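Régler une tâche de rangement dans le simulateur de cuisine Bosus

Le kit Bosus est livré avec une cuisine virtuelle, un bras à pince et 8 tâches prêtes à l'emploi. Ce tutoriel suppose que le logiciel est installé et que la licence d'essai (35 jours) est activée.

1. Charger la cuisine

Dans le menu Scènes, choisissez Cuisine, puis Meuble ouvert. Laissez l'éclairage par défaut. Placez ensuite la vue à hauteur du meuble et contrôlez les objets posés sur l'étagère avant de lancer quoi que ce soit.
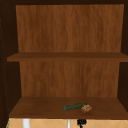 Ouvrez l'onglet Objets. Chaque élément possède une case Fixe : décochez-la pour ceux que le bras doit pouvoir saisir. Si un objet traverse le bois au démarrage, relevez-le de 2 mm et relancez.

2. Définir la zone de départ

La zone de départ se trace sur le plan de travail ou dans l'évier. Évitez de la coller au robinet, le planificateur refuse alors une bonne partie des trajectoires. Pour une première série, gardez un seul objet à saisir et laissez les autres en place.

3. Régler la pince

L'ouverture se règle dans Effecteur > Doigts. Elle doit dépasser le diamètre de l'objet. Approchez la pince en mode manuel, touche M, et vérifiez que les deux doigts se présentent de part et d'autre avant de passer en automatique.
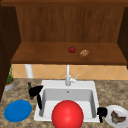
Les deux doigts de la pince de chaque côté de la balle rouge, au niveau de l'évier.

4. Lancer la série

Indiquez 100 essais, cochez Enregistrer les échecs et cliquez sur Démarrer. Le journal est écrit au format CSV dans le dossier du projet. Leanne Haslam, du support d'Ersoy, conseille de fermer la fenêtre de rendu pendant le calcul. Sur mon poste, le gain de temps est net.

Un défaut à signaler : la version de mai ne conserve pas l'ouverture des doigts quand on change de scène. Il faut la ressaisir à chaque fois.

Mis à jour le 21/6/23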